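造花の仕分け作業における双腕ロボットの教示データ収集
プロジェクト演習 中間報告 Wako班

1. 目的
本班では、机の上に散らばった造花を種類ごとにトレイへ片付ける動作を、模倣学習で双腕ロボットに覚えさせることを目標としている。前期は方策の学習まで進む予定だったが、データの質にばらつきが大きく、収集手順の見直しに時間を使った。本報告では学習結果には触れず、収集の手順と途中で分かった問題をまとめる。

2. 対象物と作業環境
対象物はバラとアジサイの造花、および茎から外れた葉である。硬い積み木やカップと違い、造花は持ち上げると茎が振れ、葉が隣の花に引っかかる。人には簡単な作業でも、把持位置が少しずれるだけで結果が変わるため、練習課題として選んだ。
操作は遠隔操作で行い、操作者が左右の腕を同時に動かす。記録には班で作成したソフトウェア「Ninel」を使い、関節角度、グリッパの開度、各カメラの映像を同じ時刻で保存する。

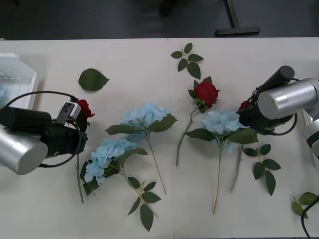
図1 左右の腕がそれぞれ赤いバラを把持しているところ(固定カメラ)

3. 収集手順
1エピソードは次の順で行う。
(1) 花と葉を机に置く。置き方は毎回変える。
(2) 両腕を初期姿勢に戻し、記録を開始する。
(3) 操作者が花を1本ずつつかみ、トレイに入れる。
(4) 制限時間の90秒に達するか、片付けが終わった時点で記録を止める。
(5) 成功、部分成功、失敗のいずれかのラベルを付ける。
操作者は2名で、17エピソードごとに交代した。交代の間隔を長くすると、後半で腕の動きが雑になり、つかみ直しが増えた。
葉の扱いについては班内で意見が分かれた。最初は花だけを対象とし、葉は初めから取り除いていたが、それでは実際の片付けに近い状況にならない。現在は葉も机に残し、花の後に片付ける順番としている。葉は薄く、平らに寝ていると指先が机に当たりやすいので、操作者には縁ではなく茎の部分を狙うよう伝えている。 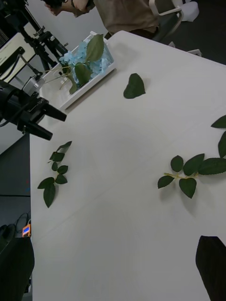 図2 手首カメラから見た葉とトレイ。トレイにはアジサイが入っている

4. 配置の偏り
収集したエピソードは合計1073件である。途中で初期配置を調べたところ、花の向きに偏りがあった。置く人が無意識に花の頭を奥、茎を手前にそろえていたためで、横向きや逆向きの例がほとんどなかった。このまま学習させると、茎が手前にある場合しかつかめない方策になるおそれがある。

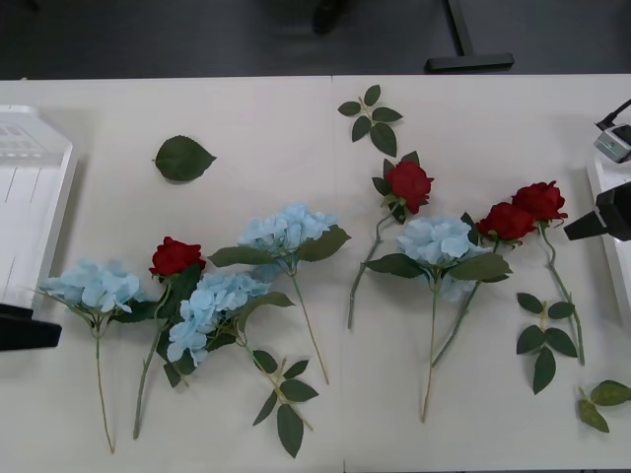
そこで、置き方を書いたカードを作り、エピソードの前に1枚引く方法に変えた。カードには「2本を重ねる」「茎を左に向ける」「葉を花の下に入れる」などの指示がある。カードの導入後は準備に手間がかかり、1日に取れる件数は減った。それでも、件数だけを増やすより有効だと判断した。
重なりのある配置では、上の花を持ち上げたときに下の花が一緒に動くことが多い。この場合も記録は止めず、操作者がそのまま立て直すことにした。立て直しの動作も学習に必要な例と考えたからである。ただし、花が机から落ちた場合は失敗として終了する。

5. 手首カメラの映像
固定カメラの映像は全体の配置を知るのに使い、手首カメラの映像は把持直前の位置合わせに使う。問題は、花に近づきすぎると映像のほとんどが花びらになり、茎がどこにあるか分からなくなることである。バラで特に目立った。白い机が明るく写りすぎて、背景から位置の手がかりが得られないことも多い。

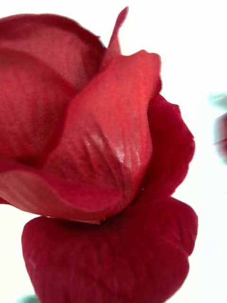 Ashwin Salianからは、近接時の映像だけで判断させようとせず、数フレーム前の手首映像も入力に加えてはどうかという意見が出た。露出を固定した場合と自動の場合を、同じ配置で比べておくべきだとも指摘された。
どちらも次の収集で試す。過去フレームを入力に加える変更は既存のデータでも確認できるので、こちらを先に行う。露出の比較は撮り直しが必要になる。

6. 今後の予定
・ラベルの付け直し。部分成功の基準が操作者によって違っていた。
・カード導入前のデータを学習に含めるかどうかの検討。
・12月までに小規模な学習を一度行い、失敗した配置を調べて追加収集に反映する。
Ninelの保存形式は来月変更する予定で、変換用のスクリプトは現在作成中である。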